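Shared Laundry Rooms at Brarow: Frequently Asked Questions

When are the laundry rooms open?
Both rooms open at 6 a.m. The last wash must start by 9 p.m. The machines stop accepting payment at that time, but a cycle already running will finish normally.

How do I pay?
Payment is by Jineo card only. Cards are issued with the apartment keys and can be topped up at the panel beside the door. A replacement card costs $11. Any balance on the lost card is transferred once the old number has been blocked.

How much laundry can I put in one machine?
Fill the drum loosely to three-quarters. An overfilled drum rinses badly and may trigger the balance sensor, which ends the spin early. The display then shows code 23. Open the door when the lock releases, remove part of the load, and select Spin Only. There is no charge for the repeat spin.

Which detergent should I use?
Any low-suds detergent, liquid or powder. The building has softened water, so use the lowest dose printed on the package. Pods go in the drum before the clothes – never in the drawer, where they dissolve only partly and block the inlet.

Can I use bleach?
Chlorine bleach is allowed in the machines in Room 2 only. Oxygen bleach is allowed in all machines. Do not mix either one with vinegar or ammonia.

Why are my clothes still damp after a full dryer cycle?
The usual cause is a full lint screen. Clean it before each load. Heavy cotton also takes longer than thin synthetics, and a mixed load will dry unevenly. If the screen is clean and the load is small, report the dryer number to Prindimton using the form on the residents' page.

Can I dye fabric in the machines?
No. Dye stays in the door seal and the sump and transfers to later loads. Dye by hand in your own apartment and rinse until the water is clear before using a shared washer.

How do I keep bright colors from fading?
Wash in cold water, turn garments inside out, and use the shortest cycle that suits the soil level. Dry on low heat. New items in strong colors should be washed separately for the first 3 loads. 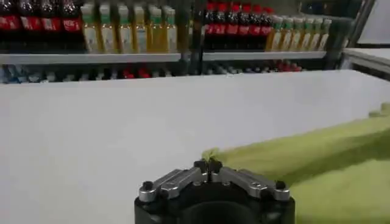
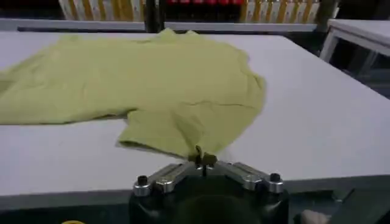 Folds in yellow-green fabric.

What happens to items left behind?
They are bagged and kept on the shelf in Room 1 until the end of the month. Unclaimed items go to textile recycling.

Who services the machines?
Brabec inspects each washer and dryer after every 500 cycles. Questions about billing or access go to Wahyudi Liem at the Prindimton office.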